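Berik Packing Cooperative
Minutes of the Members' Meeting, September 2022

Present: Géza Hegedűs (chair), Kálmán Takács (minutes), members as per the signed sheet.
The meeting opened at 6 p.m. The quorum was met.

1. Minutes of the last meeting
Approved with one correction. Under item 4 the supplier should read Unimex, not Juhász.

2. Apple season
The chair reported that picking started late in the upper orchards because of the dry summer. Fruit is smaller than last year but the color is good. Members with early varieties asked that pickup be moved to the morning, as crates left in the yard past noon are getting soft. Agreed. The yard gate will open at 6 a.m. until the end of the season.

3. Crates
The Unimex order of 1000 crates has been delivered except for 20, which the supplier has promised with the next load. Two members still hold crates from the spring. They are to bring them back before taking new ones. A deposit was discussed again - most members were against it and the matter was dropped.

4. Packing room
The layout of the packing room was discussed. Kálmán Takács asked that members keep personal items out of the room while packing is going on. The rota is on the office door, and changes go to the chair by the evening before.
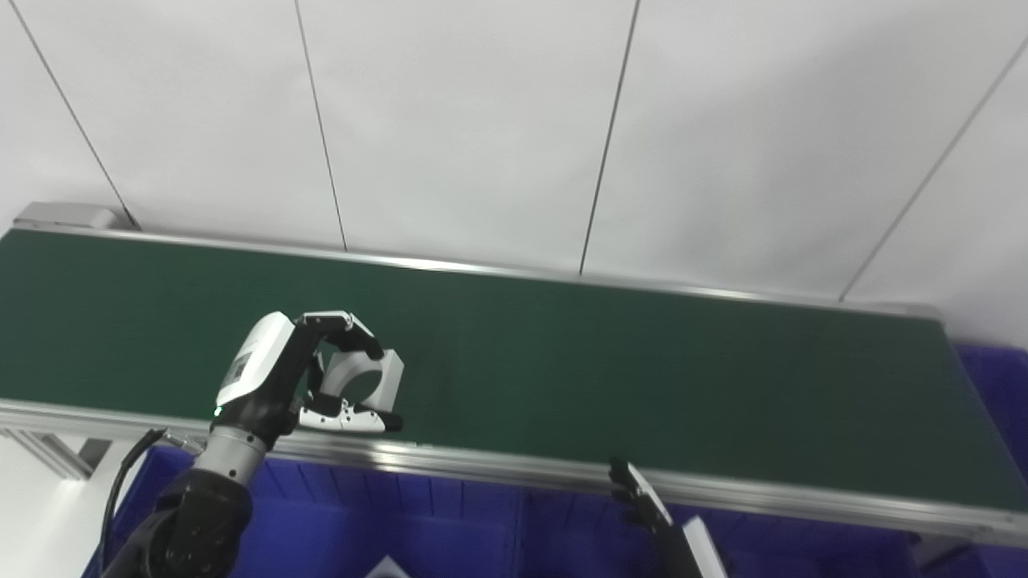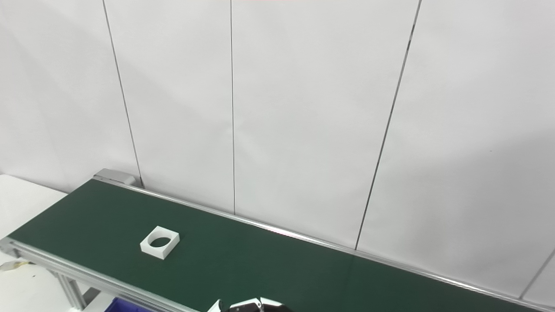 Item 4: the green conveyor belt by the white wall.

5. Cold storage
Juhász quoted for new door seals on the large cold room. The price is higher than expected, and the chair will ask for a second quote from Brerano. If Brerano has not answered by the next meeting, the Juhász quote will be accepted as it stands. One member asked if the small cold room could be rented out over the winter. No decision.

6. Membership fee
The fee stays at 300 for the coming year, payable by the end of February. Members who pay in two parts must tell the office beforehand. A proposal to charge more for late payment was voted on and did not pass.

7. Other business
The road past the lower orchard is in poor shape after the pipe work. Géza Hegedűs will write to the town office - members with photos of the damage should send them to him this week.
The scale in the yard is due for its inspection. Kálmán Takács will book it.
A key to the side door is missing. Whoever has it is asked to return it to the office.

The meeting closed at 7:40 p.m.

Minutes taken by Kálmán Takács
Checked by Géza Hegedűs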